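How to Set Up and Keep a Safe Two-Arm Tabletop Workcell

Arkstead Lab Notes, practical guides
Last updated 2024-09-08

This guide is for people who run a pair of small robot arms on a table and who want to have rules that everybody in the room can follow. I wrote the first version in May, after we moved from Parkwood to the bigger room, and I have corrected it several times after comments from the people who use it each day. It does not replace the manual of your arms or the safety rules of your building. If one of those says something stricter than I do, follow the stricter one.

I assume that you have two arms facing each other across one tabletop, each with a gripper, and that the task is handling of small objects. For big industrial arms you need a real risk assessment by a trained person, and this page is not enough.

Before you start

You will need: black floor tape, masking tape, cable ties of the reusable kind, a printed station card, a paper log book, and two people for the first test. Plan 90 minutes for the first setup. Later, the daily check takes 5 minutes if the station was left in good order.

Step 1. Give the station a name and put it on a card

Each station must have one short name, and the same name must be used on the card, in the log book and in the software. We had for some weeks a station with one name on paper and a different one in the launch file, and one evening a person started the wrong pair of arms. Nothing was damaged, but it could have been.

Put the card where a person who walks up to the station can read it. Do not put it on the tabletop. Write the name in big letters without any decoration.

Step 2. Mark the reach of the arms

The danger zone is bigger than the table. With many arms the elbow goes out past the edge when the arm folds back, and people forget this because they look only at the gripper.

With the power off, move each arm slowly by hand through its full range, and let the second person mark on the floor the farthest point the elbow reaches. Connect the marks with tape, and add the distance that your own risk assessment asks for. While the arms have power, no person stands or reaches inside the tape. This is also valid for the operator.

If your floor has already tape lines for another purpose, for example a grid for placing the tables, write down in the log which line is the limit. Two kinds of line with the same color is a common source of misunderstanding. At Nistia they changed the limit line to yellow, and I think it is the better solution.

Step 3. Decide what is allowed on the tabletop

Our rule is short: on the table there are the task objects and the items that are listed on the task sheet. All other things go to the cart. Coffee cups, phones, screwdrivers and spare screws are never on the list.

Bins for parts belong on a shelf outside of the taped limit. If you have to stretch over the table to take something from a bin, the bin is in the wrong place.

For thin and flexible objects, such as cords, be more careful than with blocks or boxes. A cord can go around a finger of the gripper and be pulled by two arms at the same time. Start with a low speed and a low gripping force, and have the stop button in your hand during the first trials.

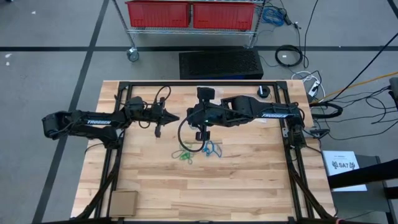
Station SA7 with both arms over the task objects, a small tangle of green and blue cords.

When two arms work at the same small pile, the distance between the grippers becomes very small. Set a minimum distance in software if your controller permits it. If it does not, agree that one arm has priority and the other one waits outside until the first has moved away. Write on the task sheet which arm has the priority. We use the left one, for no special reason, but it is always the same.

Step 4. Take care of the cables

In my experience more hours are lost to cables than to any other thing. There are two groups and they need different rules.

Cables on the arm. They must have enough slack so that the wrist can turn to both ends of its range, but the loop should not be so large that it touches the table or catches on the other gripper. After you fix a cable, turn each joint by hand to its limits and look at the loop during the complete motion. Do this again each time you change a camera or a gripper. If a loop comes close to the objects in any position, make it shorter or guide it along the link.

Cables on the floor. Separate power from data where you can, and keep both away from the side where the operator walks. Coil the extra length and tie it. Power strips and adapters should be in a place where no one steps on them and where their ventilation is free. A caster wheel can damage a cable with only one pass, so lock the wheels of every cart that stands near the station.

Computers and power units on the floor need air. Do not put paper or bags on top of a mesh cover, even for one minute.

Step 5. Prepare the objects

Keep every set of small parts in its own clear bag, one color or one type in each bag. In this way you see what is inside without opening it, and you can check fast if something stayed behind on the table or fell to the floor.

The task sheet must say if the bags themselves are objects of the task or only packaging. It sounds like a small detail. But we once threw away two days of trials, because one operator opened the bags and the other operator did not, and the results could not be compared.

Place the objects only when the arms are in the stopped state. "Not moving" and "stopped" are two different states. An arm that is waiting for a command does not move, but it can start at any moment.
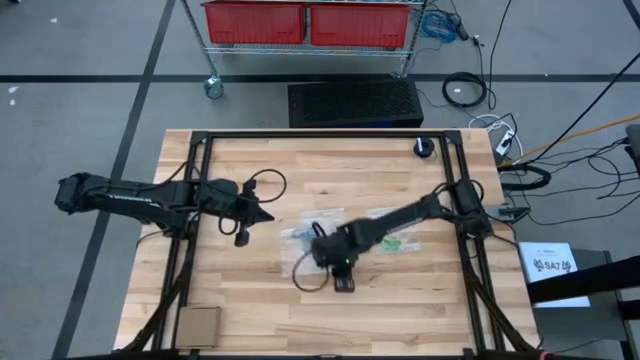
For the same reason, do not trust a small light on the wrist. A light can tell you that a device has power or that a connection is working, and the meaning changes from one maker to the next. It does not tell you that it is safe to put your hand in. Only the stop button, pressed and checked on the operator screen, gives you this permission.

Step 6. The daily check

Do these before the first run of each day, in this order, and sign the log:

1. Press the stop button and confirm that both arms report it.
2. Look at the mounting screws of both bases and push lightly on the frame. It must not move.
3. Look at the fingers of each gripper for cracks or loose pads.
4. Follow each cable with your eyes from the wrist to the base.
5. Clear the table of all items that are not on the task sheet.
6. Pick up scraps from the floor inside the tape.
7. Release the stop, and run the slow test motion with no objects.

If one point fails, the station is closed until it is repaired. Turn the station card around so the back side is visible. The person who finds the problem writes it in the log, also if another person will repair it.

Step 7. Keep a log that somebody can read later

For every session, write the station name, the task sheet number, the operator, the number of trials and each stop with its cause. Our log has now 3,365 trials, and the column I use most is the cause of the stops. It was this column that showed us how many stops came from wrist cables, and after that we changed the way we tie them.

We also open the grippers for inspection every 2,000 cycles. This number is our own choice for light objects. Take the value of your manual if it gives one.

Common mistakes

Reaching in to correct an object during a run. If the object is badly placed, stop the run, correct it, and mark the trial as interrupted. A lost trial costs less than a finger.

Changing the speed without writing it. The next operator expects the old speed.

Leaving the arms raised at the end of the day. Some arms fall down slowly or quickly when the power goes away. Bring them to the rest position first, then switch off.

Working alone on a new task. For the first runs of any new task we ask for two people, one at the controls and one who only watches and holds the second stop button.

Files and changes

The blank task sheet and the daily check page are in the shared folder under Núñez, which is the name of our project for two-arm handling. You may copy them and change them for your own room. If you find an error in this guide, please write to the lab address and mention the number of the step.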